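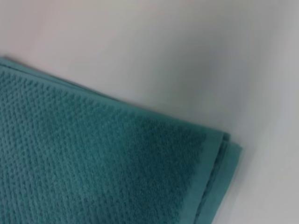 Tunero Bath Towel, Teal

Item 1643

The Tunero is our everyday bath towel in a deep blue-green. The body has a textured weave of small raised loops set close together in diagonal rows, and a narrow flat hem band runs along the edge in a slightly lighter, brighter teal. It looks plain from across the room and has more going on when you get near it.

We brought the Tunero in to replace the Flidska, which a lot of you bought and which we can no longer get. The Flidska was a flat waffle towel. The Tunero is thicker and softer against the skin, and it takes up a bit more room on the shelf. If you liked the Flidska for how fast it dried, read the drying notes further down before you order.

Sizes

The bath towel is 30 inches wide and comes in one length. There is a hand towel in the same weave and the same color, sold under item 461. We do not have a washcloth to match at this time.

Fabric

All cotton, including the hem. The loops are short, so they catch less on rings and zippers than the loops on a plush towel. If one does pull, snip it level with the others and leave it. Do not tug on it. The flat band has no loops and is stitched down at both ends.

Color

Teal can look greener or bluer depending on the light in your bathroom. The raised parts of the weave pick up light and the gaps between them stay darker, so the body of the towel reads a little deeper than the hem. This is the same dye all the way through. Towels from one order are packed from one dye lot. If you are adding to towels you already own, put a note in the order box and we will try to match the lot, but we can't promise it.

Washing

Wash before first use, in warm water, with other dark colors. Expect some lint and a little color in the water for the first 2 washes. After that you can put it in with most things. Skip the fabric softener. Chlorine bleach will spot the teal and there is no fixing it.

Drying

Tumble dry on medium, or hang it opened out full. Folded double over a bar it will stay damp on the inside for quite a while, more so in a bathroom with no window. Give it a good shake before it goes in the dryer to lift the loops back up.

Folding and storing

Fold it lengthwise in thirds, then in half, then in half again. The towel holds a fairly square corner this way and the hem can be turned to the outside if you like the lighter stripe to show on the shelf. Flat stacking is better than rolling for this one - the rolls come out fat and tend to open.

Ordering

Sold singly or in sets. A set is 2 bath towels. Orders go out from our Mostgate store. Unwashed towels can be returned within 30 days with the tag on. Teal is in stock now, and the next delivery is due in January.

Comments

Princess Manalastas
7/7/24
Got a set of these for the guest bathroom and ended up keeping them for us. Lint was bad the first wash, fine by the third. Color is darker than my old teal ones from another store so they don't go together.

gunawan_k
Does the hand towel have the same light band on it?

Mostgate store
Yes, same band, a little narrower.

Mawar Sitompul
I miss the Flidska. These are nice and soft but they do take longer on the line. Hanging them opened out helped. Would buy again in gray if you ever get it.

Mostgate store
Gray has been asked for a few times. We don't have a date for it yet.

gunawan_k
Thanks, ordered two of the hand towels.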